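Braulio Meléndez lleva 56 caballos en Mundura y a todos les enseña a subir al remolque sin prisa. «El primer día solo quiero que mire la rampa», explica. «Si pone una mano encima, bajamos y descansamos».
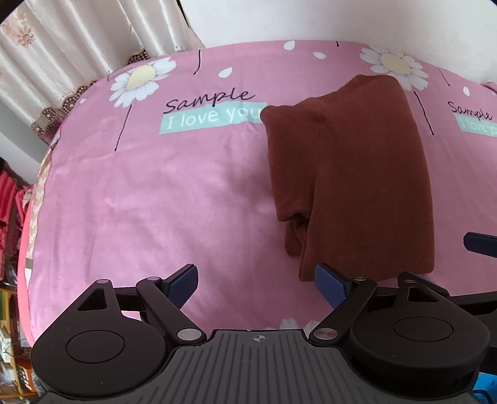
Manejo y doma

Con Zestach, un castrado que se negaba a cargar, tardó dos semanas. «El dueño tiraba del ronzal y él tiraba más. Yo aflojo en cuanto da un paso». En octubre viajó ya sin problemas. Meléndez sigue practicando con él, aunque no haya viaje previsto.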